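Comparative Politics, Spring term
Handout 3: The leader who likes to surprise people
Posted Jan 25, 2022

Read this before section, or at least before you speak in section.

Last time we got as far as the difference between an institution and a habit, and several of you wrote in your response papers that there isn't one. Hold that thought. This week we look at what happens when a head of government has been in office long enough that the habits are all his own, and then he breaks one on purpose.

Our working case is the republic of Drimel, which you know from the course packet and which I made you draw a map of. Quick refresher: one chamber, 233 seats, a president who used to be ceremonial and got tired of it. The governing party is Lernum. The main opposition is Fiadzo, which has been about to win the next election for as long as most of you have been alive.

1. What counts as a surprise

Newspapers call everything a surprise move. For our purposes, a move is surprising only if the people paid to predict it didn't. By this standard a cabinet reshuffle in August is weather. A leader offering talks to a neighbor he called a bandit the previous spring is closer to what we mean.

Write down three things when you code a case:
Who was told beforehand
Who should have been told
How long it took the second group to say they had known all along

The third one is usually measured in hours.

2. The Gramov opening

Gramov is the border town where the talks took place. The packet gives you the speech and the joint statement. The speech runs to 747 words in translation, and the word "brotherly" does a great deal of the lifting. The joint statement is shorter and says that both sides will continue to have sides.

Why did he do it? There are two standard readings, and you should be able to argue both without sneering.

The domestic reading: Lernum's junior partner held 29 seats and had begun to behave as if it held more. Opening a foreign front, even a friendly one, let the president change the subject and remind the partner which of them gets to have a foreign policy. Fiadzo had spent years demanding exactly these talks, so it had to choose between applauding and explaining why its own idea was now reckless. It did both, on different channels.

The external reading: trade through Gramov had dried up, the trucking firms were angry, and the trucking firms vote. Around 800 of them signed an open letter. Scholars who favor this reading tend to like spreadsheets, and they are right more often than I would like.

Note that neither reading needs the president to be a genius. Much of the writing on long-serving leaders treats each reversal as chess. Some of it is chess. Some of it is a man knocking over the board and his staff writing a memo on the new opening.

3. The cost side

Surprise gets used up. The first time a leader reverses himself, allies call it boldness. By the fourth they have stopped printing the old position on the letterhead. Ministries learn to wait instead of act, as anyone who carried out the last policy with enthusiasm is now an ambassador somewhere cold.

The term for this in your reading is "discounting." Opponents discount threats and friends discount promises, and the leader then needs a bigger move to get the same gasp. Look at the reading's second table and ask whether the effect shows up there. I think it does, faintly. A colleague thinks I am squinting.

4. For section

Bring one page, typed, on the following: if Fiadzo had been in government, could it have opened talks at Gramov and survived the week? Use the seat numbers. "It depends" is a fine first sentence and a poor last one.

Also look again at the coalition agreement in the packet, especially the clause on consultation. It is one sentence long and contains the word "normally" twice. Somebody negotiated that, probably late at night, and was proud of it.

5. Housekeeping

The midterm covers handouts 1 through 5. Maps will not be on it. People who drew the river on the wrong side have been spoken to.

Next week: courts, and why a president who has everything else usually wants one of those too. Start the long chapter early, and skip the appendix unless you are the sort of person who enjoys appendices, in which case come to office hours and we will talk about it.
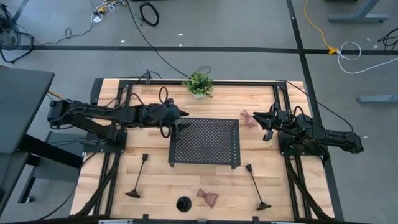

Office hours are the same as last week. Late papers go in the tray by my door, where they will be read with the same care as the others and a somewhat colder heart.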